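White plastic tray on a white table cover: sliding, scuffs and cleaning

Posted in Home > Tables and Work Surfaces
Asked by nikska_flat, 3 replies

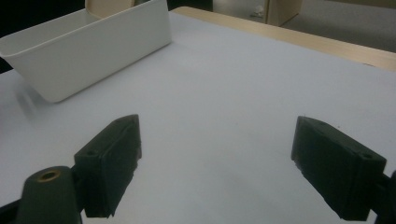 The tray on the cover, wood edge of the table at the back.

We have a light wood table that gets used for everything. To protect the wood I put a matte white sheet over most of it, leaving a strip of the table showing along one side. On top of that I keep a white plastic tray for sorting small things: seed packets in spring, screws and hooks when I'm fixing something, beads when my daughter is home.

I have three problems with this setup and would like to fix them without buying a different table.

First, the tray slides. If I reach in with one hand it moves away from me, and by the end of an evening it has turned to an angle and I have to straighten it. It's worst when it's nearly empty.

Second, the cover is getting marks. Some look like gray scuffs from the bottom of the tray. Others are only visible when the light comes in low in the late afternoon, and they look like a dull smear. I wiped them with dish soap and they seemed to go away, then came back when the surface dried.

Third, it's white on white. I lose track of small white parts when they fall out of the tray. I spent most of last Sunday evening looking for a plastic shelf peg that was next to the tray the whole time.

The cover is a Zarklow table sheet, the plain one that comes on a roll. I cut it to 105 cm by 100 cm and it isn't glued or taped down. The tray came from a kitchen store and has no feet. I don't want to put anything sticky on the wood itself. The sheet can be replaced if it has to be, but I would rather keep it.

Posted by demi_workbench

I used the same kind of arrangement for a few years for model kits, so I'll take these in order.

Sliding. The tray is smooth on the bottom and so is the sheet. You need something soft between them. The cheapest fix is a piece of shelf liner, the rubbery open-weave type, cut a little smaller than the base of the tray so it doesn't show. Don't attach it. Lay it on the sheet and set the tray on top. When you're done for the day, pick it up with the tray and put it inside.

Small clear bumper dots also work. Put one near each corner on the underside. Clean the plastic with rubbing alcohol first, let it dry and press each dot for 10 seconds. Mine fell off the first time when I skipped the alcohol. If your tray is slightly bowed on the bottom, which is common with cheap ones, it may rock on the dots. Go back to shelf liner in that case.

Also check whether the sheet itself is moving on the table. Hold the sheet down with one hand and push the tray with the other. If the tray stays put until you let go of the sheet, then the sheet is your problem and dots on the tray won't help. A larger piece of the same liner goes under the sheet. Use a liner sold as safe for finished wood and lift it now and then, as some of the older vinyl ones can leave a pattern on varnish.

Marks. The gray scuffs are probably from grit caught under the tray. Wipe the bottom of the tray as well as the table, particularly if you've had screws or soil on there. A melamine sponge takes scuffs off but it's a fine abrasive, and on a matte surface it can leave a shiny patch that you can't undo. Try it in a corner. I'd start with baking soda and water on a soft cloth, very light pressure, then rinse.

The smear that comes back when dry sounds like soap film. You're wiping it with more soap each time. Use this order:

1. Take everything off and brush away the crumbs and dust.
2. Wipe with warm water and one drop of dish soap in the whole bowl.
3. Wipe again with plain warm water. Change the water and do it a second time.
4. Dry with a clean towel straight away. Don't let it air dry.

If it's still dull after that, use one part white vinegar to 10 parts water, then plain water again. Keep the vinegar away from the exposed strip of wood.

White on white. Line the tray, but also put something dark beside it. Your peg was outside the tray, so lining the tray wouldn't have saved you. I used a piece of dark green craft felt that stuck out past the tray on the side I worked from. Felt does hold on to beads — this is good until you need to clean it, and then you'll want a lint roller.

Posted by jisico77

just put a damp dish towel under it. works for cutting boards

Posted by rowhouse_9

Please don't leave a damp towel there if the edge of the sheet is close. Water gets under the sheet and sits on the wood and you won't see it until there's a pale ring. Fine for ten minutes of chopping onions, not for something that stays out all week.

I agree with most of the long reply above. Two things to add.

I wouldn't use felt with seed packets around. Loose seeds get into it and you'll be picking them out with tweezers. A sheet of dark construction paper does the same job and you can fold it to pour the seeds back. When it gets dirty, throw it out. Demirtaş sells a thin rubber mat in dark blue that I've had since October and it has stayed flat, but it smelled strongly for the first 9 days and I kept it out on the balcony. It also picks up every bit of lint in the house.

The other thing is weight. You said it's worst when the tray is nearly empty. I keep a flat ceramic tile in the end of mine, and the hooks and screws go in the other end. It doesn't move when I reach in. Put a scrap of cloth under the tile or it will scratch the plastic, and take it out before you carry the tray anywhere. Mine slid and cracked a corner.

If you ever do replace the sheet, the roll type usually has two different sides. Before you cut a new one, check whether the back has more texture. My Zarklow is the older version and the back of it grips the table better than the front, so I may have had it upside down for a year. I don't know if the current one is the same.

Reply from nikska_flat

Thanks. I did the hand test and it was both: the sheet moves a little and the tray moves a lot. I had some shelf liner left over from the kitchen drawers, so that's under the tray now and I'll get a bigger piece for under the sheet.

The two rinses with plain water took care of the smear. The gray scuffs are lighter but still there, and I haven't tried the sponge. I'm using dark paper for now. How often do you lift the liner to check the wood underneath, once a month or more than that?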